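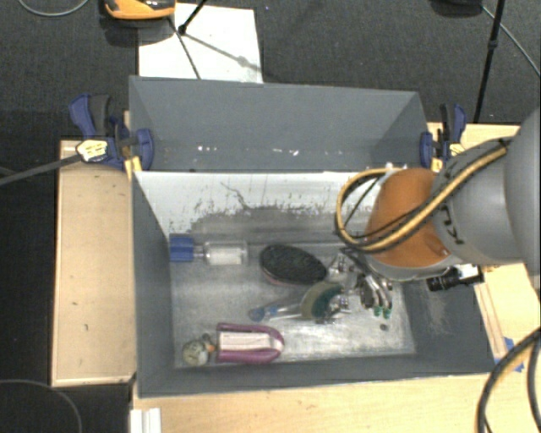
Grey bin on a light wooden tabletop, with a clear bottle-like item on its side at the left wall.

Winalach TV set-top recorder: review after one full season of reality viewing
Posted 11/01/2025

The Winalach is a twin-tuner recorder aimed at households that follow long-running reality franchises. It records free-to-air broadcasts, pulls catch-up episodes from supported apps and files both under a single series entry. I used it for the whole run of Flindon, the dating series set on a vineyard, including the two-part finale and the reunion special.

Setup
Initial tuning took 13 minutes on a rooftop antenna with a masthead amplifier. Regional channels were sorted correctly. The programme guide loads two weeks ahead, although the second week was often blank on the secondary channels until late in the evening.

Series recording
Flindon was moved twice in August, once for a football overrun and once for an awards broadcast. The recorder followed both changes. It adds padding of up to 30 minutes at the end of each recording, and for live finales I would set the maximum. At the default setting it missed the last rose exchange in the first part of the finale, and I had to fetch the ending from the catch-up app at a noticeably lower bitrate.

Duplicate detection is weaker. The Tshabalala reunion special was listed under three slightly different titles, and all three were recorded. Deleting one copy does not clear the others from the schedule.

Spoiler mode
This is the main selling point. With it switched on, episode synopses and thumbnails are hidden until the recording has been played past the halfway mark. It works as described inside the recorder's own menus. It has no effect on the catch-up apps, where the tile for the final episode showed the winning couple on the morning after broadcast. The manual does mention this, on the second-last page.

Storage and playback
The drive is rated at 2000 GB. After the season I had 2446 minutes of high definition recordings on it and the meter was still well under half. Ad skipping works in fixed steps only, and the step length cannot be changed. Chasing playback is stable, with a short pause when both tuners are active.

The remote is the Prilico universal model with a different faceplate. The buttons are firm and evenly spaced. There is no backlight.

Noise
Audible from the couch in a quiet room during recording, mostly a low hum from the drive - moving the unit onto a felt mat reduced it.

Rating: 3.5 out of 5. Suitable for viewers who record everything and watch a day or two behind. Those who rely mainly on streaming will get little from the second tuner, and the cheaper single-tuner version has the same menus.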